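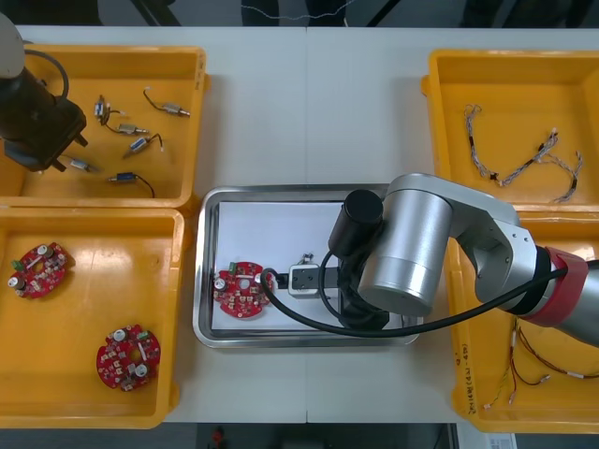 Viltov Standing Mat for Assembly and Packing Places
Article no. 172
Sold by Gerkby, Equipment for Small Workshops

The Viltov is a closed-surface rubber mat for persons who stand at one place during the bigger part of the working day. It is made for assembly tables, packing tables, inspection places and repair counters in dry rooms. The mat has a thickness of 16 mm and it is delivered in two widths, with sloped edges on all four sides.

We have sold the Viltov since we closed the production of our older foam mat. Customers who used the foam mat will notice that the new one is heavier and feels harder in the first days. This is normal. A soft mat feels pleasant for the first hour, but the foot sinks in and the small muscles of the leg must work more to keep the balance. The Viltov gives way only a little and comes back quickly.

Construction

The mat consists of two layers which are pressed together under heat. The upper layer is a dense nitrile rubber with a fine ribbed pattern. The lower layer is a softer natural rubber blend with round hollow feet, and these feet do the main part of the cushioning. Between the layers there is no glue, so they do not separate when the mat is rolled or folded for a short time.

The ribs run along the long side. We chose this direction because most people at a table move sideways, and the shoe should be able to turn without catching. If your people walk mostly toward the table and back, for example at a counter with shelves behind it, please write us before ordering. The Wiveler mat, with a pebble pattern, is usually the better choice in such a place.

Sizes

Short mat – for one person at one table. It covers the standing area in front of a normal worktable and leaves space for the legs of a stool.

Long mat – for one person who works along two tables, or for two persons side by side.

Both sizes have the same thickness and the same surface, so they can be laid one next to the other. There is a connecting strip (ordered separately) which closes the gap between two mats. The strip is screwed from below and can be removed again.

Special lengths are possible from the roll. In this case the sloped edges exist only on the long sides, and the cut ends must be closed with an end profile. Please do not leave a cut end open in a walking area, also not for a few days.

Choosing the right size

Stand at the table as you normally work and look where your feet go. Many customers order the mat exactly as long as the table, and later they find that the person is standing half on the mat and half on the floor when reaching for the outer shelf. Standing with one foot higher than the other is worse than standing on the bare floor. The mat should reach past the last place where the hands must go.

The depth is a question of the room. When a cart or a pallet truck passes behind the person, the mat must end before the driving lane. The sloped edge can be crossed by a light cart with big wheels, but it is not made for pallet trucks, and damage from them is not covered by the warranty.

Under the table the mat should go in only a short way, so that the toes are always on it. It is not useful to lay it under the full table. If the table legs stand on the mat, the table may not be level anymore, and in time the feet of the lower layer under the legs will be pressed flat.

Floor and laying

The floor must be dry, level and swept. Concrete, sealed concrete, tiles and vinyl are all suitable. On soft vinyl we recommend to put a thin separating sheet under the mat, because dark rubber can leave a shadow on light vinyl after some months. This shadow cannot be washed out.

Unroll the mat in the room where it will be used and let it lie overnight before people stand on it. In the cold season the edges can stand up slightly at first. Put a flat weight on the corners, not on the middle. Do not pull the mat straight by force.

The weight of the mat keeps it in its place in most cases. If it moves, the floor under it is usually dusty. Clean both sides and try again before using tape. Double-sided carpet tape leaves rests on the lower layer that we cannot accept at a return.

Resistance

The upper layer tolerates machine oil, cutting oil, mild cleaning agents and short contact with alcohol. It does not tolerate acetone, brake cleaner or strong acids. Drops of hot solder leave small marks but they do not burn through. For welding places the mat is not suitable.

The standard Viltov is not a static-dissipative mat. We write this clearly because we are asked often. If you work with sensitive electronics and your house rules require a grounded floor, this is the wrong article. There is a version with a conductive lower layer and a snap connection for the grounding cord. It has its own article number, and we send the measurement sheet together with the offer.

Cleaning

Sweep or vacuum daily. Wash weekly with warm water, a neutral cleaner and a soft broom along the ribs. Let the upper side dry before work starts again. Lift the mat every month and clean the floor under it, as fine dust comes in through the sides even when they look closed.

Do not use a steam cleaner. The heat is too strong at the edges and they begin to curl. A curled edge cannot be repaired, and the mat must be exchanged.

Delivery

The short mat comes rolled in a carton. The long mat comes rolled on a pallet and must be unloaded by 2 persons. Please give us a phone number for the delivery, the driver calls before he arrives. The rubber has a smell when it is new. In a ventilated room it becomes weak after some days.

Warranty and returns

The warranty is 3 years for use in one shift. For use in more shifts please ask us, we decide it by the place of work. Covered are the separation of the layers, cracks in the surface and the loss of form in the sloped edges. Normal wear of the ribs is not covered.

Unused mats can be returned in the original packing. Cut lengths and mats with a connecting strip already screwed on cannot be returned.

Accessories

Connecting strip, for joining two mats
End profile, for cut ends from the roll
Separating sheet, for vinyl floors
Corner piece, for tables in L form
Hanging clamp, to hang the mat on the wall during floor washing

Questions we receive

Can the mat be used outside? Under a roof yes, but the natural rubber in the lower layer becomes hard in direct sun and the cushioning is lost.

Can a chair with castors stand on it? For a high stool with fixed feet there is no problem. Castors sink between the hollow feet and the chair moves badly. For mixed sitting and standing we recommend the Bhatia board, a firm plate with a soft zone only in the front.

Which shoes are suitable? All closed work shoes with a flat sole. Very hard soles take away a part of the effect.

How do I know when the mat is old? Press with the thumb at the place where the person stands most, and then near the corner. If you feel a clear difference, the feet under the standing place are tired and the mat should be turned around or replaced. Turning it early makes the life of the mat noticeably longer – we do this ourselves in our packing room every May.

Prices are given without tax and without freight. For larger quantities please request an offer with the article number and the delivery address.

Page last revised 22/03/2019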